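4 min read

I get asked about robots nearly as often as I get asked about limescale, so let's have it out. Can you get a machine to do your chores yet? My answer is: a few of them, if you tidy up for it first (which rather defeats the point, I know!).

Floors are the easy win. Mine goes round twice a week and I wouldn't give it back. Lift the chair legs, tuck the curtain hems up and shut the door on any rug with a fringe. Empty the bin every time, even when it looks half full.

Two-armed machines are another matter. My friend Archana Solanki works on practice rooms for them, all done on a computer, with doors and pictures on the walls and proper floorboards, and I've been badgering her with questions since May.

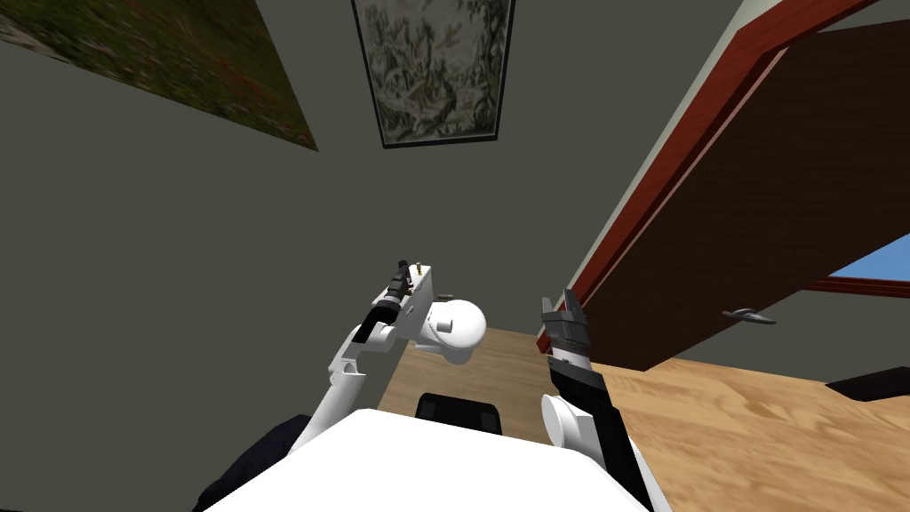

Both arms up in one of the simulated rooms, with the door open behind.

A door handle sounds like nothing, doesn't it? But think what your hand does: finds the lever, presses, pulls, and shuffles the rest of you out of the way. If you ever do want a machine to manage doors, lever handles look a kinder bet to me than round knobs, and they're better for sore wrists anyway. Oil the hinges while you're at it.

Small things are where I'd still back a person. Screws, pins, picture hooks, the tiny feet off the bottom of a lamp. I keep mine in old jam jars with the lid labelled, and I do all my sorting over a tea towel so nothing rolls off.
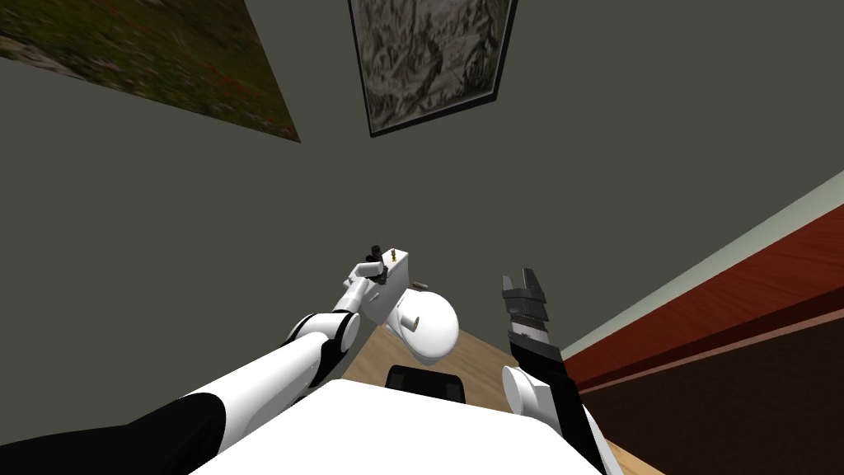

Same simulated room: a small white object in the left gripper, nothing in the right.

So for now, spend your money on dull things. A decent cordless drill, a magnetic dish for screws, a step stool that doesn't wobble. I was quoted 2000 for a "home helper" by a firm called Doltia and bought a new washing machine instead, with 600 left over for having the back step mended.

Dusting the tops of picture frames is still my job, then. Use a dry paintbrush, and start with the highest one.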